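The Robot in Our Basement Still Needs Me to Hold Its Hand

For most of the past year I have shared a basement workshop with a robotics project, and I'd like to register some doubts before the open day in July, when people with clipboards will be told that our group is "teaching a machine to work."

I build chairs, badly, and I repair other people's chairs slightly less badly. I joined the Jirkthorpe workshop for the bandsaw. The robot people came in later, four of them at first, and they are good company and sweep up after themselves better than the woodturners do. So none of what follows is a complaint about them. It's a complaint about the story that gets told around their project, a story I have now heard so many times that I can do the voice.

The story goes like this. In the old days you programmed a robot by typing. You told it where its arm should be, down to the fraction of an inch, and if somebody bumped the table it carried on picking up air. Now you just show it. You take a gripper in your own hand, one with the same fingers the robot will have, and you do the job yourself over and over while everything gets recorded. Feed enough of that to a learning program and the robot picks up the knack. Gayan Dewan, who leads the build, calls theirs Toltik. It is made almost entirely in the shop, apart from the electronics and a couple of motors bought secondhand.

I was skeptical, so they did the sensible thing and put me to work. The task was sorting thin wooden strips, the sort I use for caning repairs and glue-ups. Pick one up, lay it in the right place, go back for the next. I did 332 of those over a string of evenings. Tobias Boateng kept the tally on the back of a lumber receipt, and I know the number because he read it out to me when I asked if we were done. We were not done.

What surprised me was how quickly I got worse at it. With my fingers I can pick a strip off a bench without thinking. With two rubber pads I had to plan. I came in too high, or I pinched the end and the strip swung around like a weathervane. By the second evening I'd developed a little wrist roll that solved the problem, and I was pleased with myself until Kaisu Kemppainen watched for a while and asked whether the robot's wrist could do that. Nobody was sure. We threw out most of that evening.

I think about that evening a lot. The whole appeal of the method is supposed to be that the person already has the skill and the machine borrows it. But I wasn't showing it how I handle wood. I was learning how to be a clumsy robot, and then the robot was going to learn from me. Anyone who has used chopsticks to prove a point will know the feeling.
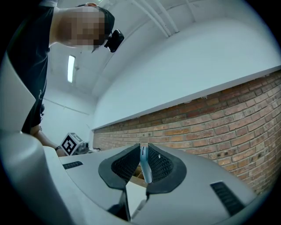
The finger pads on the hand-held gripper, with a wooden strip showing through the gap.

Look at how much in a session like that has been arranged to suit the machine. The marker cubes have to be set out. The pads have their diamond pattern because smooth ones let go. Whoever is working wears a gadget on their head. I'm told this is all temporary, and I believe that they believe it. But I have been around workshops for a long time and I've seen what happens to temporary things. The plywood ramp by our back door was temporary.

Jamila Matubbar, who does most of the software, has the best answer to my grumbling, and it deserves a fair hearing. She says I'm judging a method by its first year in a basement. She says every trade has its jigs and fixtures, that I own a wall of them, and that I never apologize for needing a sled to cut a square end on my table saw. The pads and markers are her sled. She also pointed out, a little unkindly, that my apprentices have been few and that none of them learned anything in 332 tries either.

I'll grant her the jigs. A jig is an honest thing. It says: I can't do this freehand, so I built something that can. What bothers me is that when I show a customer a chair, I don't tell them the sled understands chairs. When Toltik laid strips in a row for some visitors one Saturday, with every strip set out beforehand by Gayan, one of the visitors said it was amazing how it "knew what it was doing," and no one from the team corrected him. I didn't either. I was eating a donut.

Lorraine Wainwright taught shop class for most of her working life and comes down to use the lathe, and she asked the question I wish I'd asked. What happens when the strip is warped? I went and found one, from the scrap bin, with a good twist in it. The robot had two goes at it. The first time it closed on nothing. The second time it got hold of the high edge and flung the strip off the bench with real conviction. Jamila wrote something down and said they'd need more demonstrations with bad wood. That may well be right. It is also what she said about the dark strips, and the short ones, and the lights being off on one side of the room.

And that's my real objection, if you want it in one place. Every failure has the same cure, and the cure is more of somebody's evenings. Mine, often enough. Their total when I last heard it was 404 usable recordings from everybody combined, and I would guess at least as many again that got tossed. Add the hours spent printing parts, gluing pads, re-gluing pads, and arguing about where to put the cubes. You could have sorted every strip in the building, and in the lumberyard it came from, and had time left over to do something about the ramp.

The usual reply is that the hours only get spent once and the robot works forever after. I'd find that more convincing if the pads lasted. The current ones are the third set since winter. I'd find it more convincing, too, if the knack traveled. When they moved the bench 12 inches to make room for a cabinet I was finishing, performance went to pieces and stayed there for about a week, and I was made to feel it had been an aggressive cabinet.

Still, I keep going down there. Part of it is that I like watching people make things, and this is a well-made thing. The shell of that gripper is smoother than anything I've ever gotten off a sander. Gayan redrew the fingers more times than I have redrawn any chair, and the ones they use now close with a soft, even pressure that I envy when I'm trying to clamp veneer. If they'd sell me a pair as a clamp I would buy it tomorrow. I've said so. They thought I was making fun of them.

The other part is that I've learned something about my own hands that I hadn't bothered to notice in forty years. I slide a strip before I lift it. I always do, just a touch, to break it loose from whatever it's sitting on, and I had no idea until I watched a playback in which I tried to do it with the gripper and couldn't. I've since mentioned it to a young man who comes to me to learn joinery, and his glue-ups are better for it. So there's one learner who got something out of the recordings.

What I'd like for the open day is modest. Run the robot, by all means. Then hand a visitor the gripper and let them try for five minutes. Put the scrap bin on the bench and let them pick the strip. Write the number of discarded recordings on the whiteboard next to the number of good ones, in the same size of marker. Gayan has said yes to the first two and is thinking about the whiteboard.

I've been asked to do another round of demonstrations before then, with warped stock this time. I said I'd do one evening. Tobias has already turned over a fresh receipt.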